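Public Buildings Should Publish Their Paint Codes

Repainting a wall is cheap. Matching the paint is where the money goes.
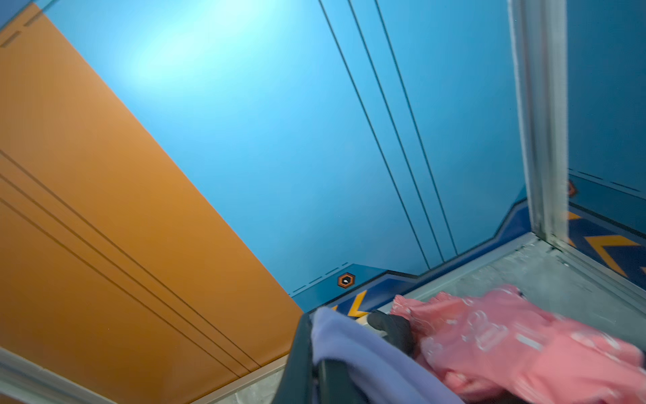 When a clinic or library opens, the contractor files a finish schedule listing the maker, color code and sheen for each surface. Within a few years that schedule is usually lost. Maintenance crews then match by eye or with a handheld reader, and both methods struggle with paint that has faded or been cleaned with the wrong product.

The Negash branch library has 198 painted surfaces on its schedule and 40 distinct codes. Repairs there last July used 2 blues that were close in daylight and plainly different under the evening lighting. The whole corridor was recoated.

A spreadsheet on the building's web page would have prevented this. Privacy is no obstacle, and neither is security - a color code opens no doors. Suppliers may object that published codes invite competing bids. That is a fair description of the benefit, and cities should write the requirement into their next contracts.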